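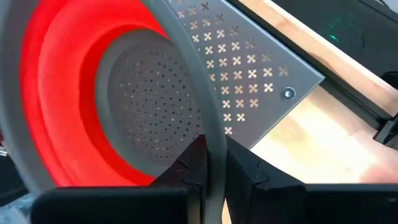 Which is better for picking up soft kitchen stuff, wider fingers or more grip force?

Wider fingers. Force just folds the part.

hartley_bench
Disagree. I run narrow fingers at home with 40 percent current and thin rims are fine. Width gets in the way near a panel.

Jenard
Depends on the rim. A silicone colander has a thick one and the walls fold, so I grab the rim only and come in slow.

glacerda
Same for me. I closed 5 mm tighter last Monday and the bowl started to collapse. Backed it off, no pads added.

hartley_bench
Pads would let you drop the force more.

glacerda
Maybe. Mine peeled after 7 runs. What glue are you using?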